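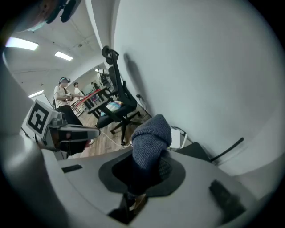 The room at Waltent, with a striped cushion or cloth on the office chair and the red-topped table behind.

Waltent will take clean used socks and other knitwear at its Titonach office until Tue 27 March. Last November's drive brought in 1,448 items, and organizer Inese Lill hopes for over 2,000 this time. Socks should be paired and tied together. Illia Zhuravel is looking for people to help with sorting in the evenings. Bags can be left at the front desk during office hours.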